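4.2 The table-setting cell and the people beside it

Most accounts of automation at work begin with the machine and get to the staff somewhere near the acknowledgments. We tried to do it the other way around at Willport, where place settings are laid out, checked and photographed for the tableware catalogs of several retailers. The work sounds gentle. It is also repetitive in a way that the job posting leaves out, and the workers we interviewed had a richer vocabulary for it than we can print.

Before the two-armed Draner cell came in, a setter laid each arrangement by hand from a printed card and a checker compared the result with the card. The two jobs were swapped at midday. In the new arrangement the cell does the placing and one person, now called a cell attendant, does everything else. "Everything else" was not defined in the project plan, which gave it a single line. Our field notes give it 386 entries.

We coded these entries by what had prompted the attendant to act. The largest group had nothing to do with faults. Attendants squared up a mat before the arms came down, moved a glass a finger's width, or turned a bowl so that its better side faced out. The software did not ask for any of this and did not record it. When we asked Ngọc Lại, who had been a setter for most of her working life, why she bothered, she said that the card tells you where a bowl goes and the bowl tells you whether it likes it there. The software has no field for this either.

Figure 3 gives a sense of the scale of the objects next to the grippers that handle them. Round woven mats were a frequent topic in the interviews. Setters used the rings of the braid as a ruler, counting inward from the rim, and several were surprised to learn that the cell did not. 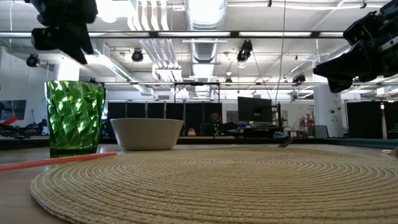 Figure 3. Glass, bowl and round woven mat on the work table, with the two grippers above.

The second group of entries concerned waiting. A setter working by hand is never exactly idle, even when she looks it. An attendant is idle on purpose - the safety rules require her to stand back while the arms move - and it was this, more than any fear of being replaced, that people complained about. Nga Đàm described the afternoon shift as "watching someone else do your dishes, slowly, and not being allowed to sigh." Management had expected gratitude for the lighter physical load. There was some, mainly from people with bad shoulders, and it was sincere. It did not make the time pass any faster.

Over the study period the cell completed 2822 settings. Attendants rated 85 of them as better than they would have done themselves, a figure the vendor asked us to put in context. The context is that we never asked attendants to rate the other settings, and that they volunteered these ratings freely, in some cases with visible reluctance.

The third group, and the one we think matters most, was teaching. The Hoekstra scheduling tool assigned new attendants 90 minutes of training, all of it on the control screen. What they needed to know about glassware they learned from former setters, in the pauses, without anyone having planned it. When shifts were rearranged in December so that attendants worked alone, these conversations stopped. The Plillov dashboard showed an improvement in staffing efficiency for the same month. We return to this coincidence in Section 5, where we also consider what it would cost to put a second chair beside the cell.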